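How to write up a basketball trial when all you have is a pencil and a cold bench

Posted December 15, 2023

The Dindham juniors hold their open trials in January, and every year two or three people ask me how to do the notes. By notes they mean the short reports that go up on the club site the same evening, so that parents who were made to wait in the car park can find out whether their child can shoot. I have been doing them for long enough to have made all the mistakes, several of them twice.

What follows is how I do it now. It assumes you know the rules of basketball and can sit still for a whole morning. You don't need to have played to any standard. I certainly didn't.

Before you go

Get the list of players the night before and copy it out by hand. Typing it doesn't work for me, as I forget every name by the time I've parked. Leave a good gap under each one. Then write down the bib numbers when you arrive, and expect the bibs to change hands at the first water break, when somebody decides that theirs smells. It does, but so do the others.

Take two pencils. Pens give up in sports halls in winter. Take a cushion too, and if anyone on the bench laughs at it, wait an hour and see who is laughing then.

Decide in advance who you're going to watch. You can follow five players properly in a morning. You can follow the whole gym badly, and a lot of people do, and their reports all say that the standard was high and the guards were lively.

Step 1. Watch the warm-up

Most people use the warm-up to find the tea. I'd get there early and watch it, as you'll see more of a player's habits in lay-up lines than in the first game. Look at which hand they use when no coach is facing their way. Look at who goes after a loose ball that isn't theirs. Write down the dull things: goes left well, drops the ball low before shooting, talks.

Don't write down dunks. Everybody else will do that for you.

Step 2. Make up your own shorthand and keep it small

Mine has grown and shrunk over the years. At its worst it needed a key, and I once spent an evening trying to remember whether a triangle meant "good screen" or "tied shoelace". These are the ones that survived:

C for a catch made ready to shoot. A line through it if they weren't ready.
R for a rebound they had to work for. Ones that fall into their hands don't count.
H for help defence, on time. Small h for late.
T for talking to team-mates. T with a ring round it for talking to the referee.
A dot for anything I want to ask about afterwards.

Each mark goes under the name with the drill number beside it. That's the whole system. If you find yourself inventing a sixth mark while the ball is live, you've already missed something.

Step 3. Follow one player for a whole drill

This is the hard part. The ball is very interesting and your eyes will want to go with it. Pick a player and stay with them through the drill, including the boring stretch where they stand in the corner waiting for a pass that isn't coming. How they stand there is worth knowing. Some are on their toes with their hands up. Some are reading the banners.

In the shooting drills, forget the makes for a while and watch the feet. A lad can miss most of a round with a lovely, repeatable shot, and another can bank in everything from the hip and never do it again in his life. Say which one you saw. If you only write down the score, you've told the reader about one morning.

Step 4. Be careful with numbers

Our trials don't have proper statisticians. What we have is a clicker, and the person holding the clicker has opinions. If you quote a figure, know where it came from. If it came from a father, leave it out.

The same goes for heights. Every player on the sheet is taller than the person wearing the bib. I put "listed at" and let the reader draw their own conclusions when the kid stands next to a door.

Step 5. Ask one question and write down the answer

At the end, go and speak to a coach. Ask about one of your dots. "Why did you move her to the wing after the break?" will get you something you can use. "How do you think it went?" will get you "really pleased with the effort", and you could have written that at home.

Fitriani Manurung, who runs our under-16 girls, once answered me with a drawing on the back of my own list, right over my notes on two forwards. It was the best explanation of a zone press I've had. I never did find out what I thought of the forwards.

Check the spelling of names while you're standing there. Check the ones you're sure of as well.

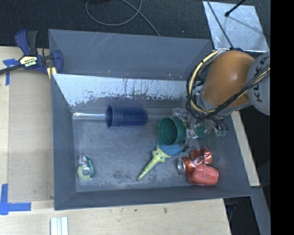 Step 6. Write it the same day

Your shorthand goes off like milk. Sit down with it within a couple of hours, while the marks still have faces attached. I write mine at the kitchen table straight into Comby, the free editor the club uses, which has the great merit of doing almost nothing. Cikero is prettier and will suggest a livelier word for "passed". You don't need a livelier word for "passed".

Start with the player people most want to read about, then say what they did. Leave the weather alone. Give each player a short paragraph with one thing they did well and one thing they're working on, and make both of them things you saw happen. "Good motor" isn't a thing that happens. "Ran back on every turnover, including his own" is.

With juniors, go easy. They will read it, and so will their grandmothers. I keep my harsher remarks for the under-18s, who have stopped reading anything, and for the referees, who never started.

Step 7. Cut it

My first drafts come out at 3,000 words, with a long passage on the history of the hall. Nobody's grandmother wants that. Take out every "really", every comparison with a professional, and any sentence where a fifteen-year-old is described as a warrior. Take out "raw". Take out "upside" unless you can say what it is.

Then read it aloud. If you'd be embarrassed to say a line to the player's face, change it, and if you'd be embarrassed to say it to the coach's, keep it and see how you feel in the morning.

Step 8. Post it and go for a walk

Put it up under the right age group. The site runs on Entili and files everything under "Netball" unless told otherwise, so look twice at the drop-down menu before you press the button.

There will be messages. One will correct a name, and you should fix that at once and say thank you. One will ask why a certain player wasn't mentioned, and will be signed with the same surname as the player. Reply politely, say you couldn't watch everyone, and offer to look out for him next time. Then put his name at the top of your next list, with a decent gap under it.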